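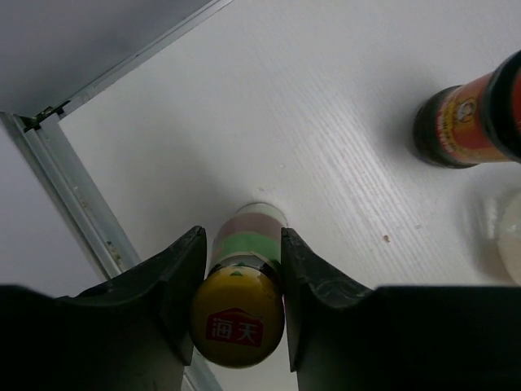 Bottle with yellow cap, from above

To: tosness-retail list
Subject: Re: Unit numbering in the Pikar store directory export

Abilio Pacheco wrote:

> The January export from the Pikar directory has two rows for Zastero,
> one under unit 315 and one with the unit field blank. The kiosk by the
> north entrance shows both. Should I delete the blank one by hand, or
> will it come back with the next export?
>
> Also, is there a limit on the length of the shop description? Bustamante
> sent me a long one and the kiosk cuts it off in the middle of a word.

It will come back. The export builds one row per lease record, and Zastero has two: the shop itself and a storage room on the lower level. Storage rooms have no public unit number, so the field is blank. Open the second lease record, set "Show in directory" to No, and run the export again. Leave the row in the file alone, as the kiosk reads the record ID and will log an error if an ID it had before is missing without a "removed" flag.

Check the other tenants for the same thing. Sort by unit, and the blanks go to the top. At Tosness we had six of them after the last lease import, all storage.

On the description field: the database takes 4000 characters, the web page shows the first 1000, and the kiosk shows 200. The kiosk counts characters and does not look for a space, which explains the broken word. There is a separate "Short description" field. If it is filled in, the kiosk uses it and ignores the long one. Ask Bustamante for a short text and put it there.

Line breaks count as two characters on the kiosk. Accented letters count as one since the last update, but the older screens still count them as two, so keep a few characters spare.

I have not tested any of this with the Spanish version of the directory. If you run both languages, please post what the second export does with the "removed" flag.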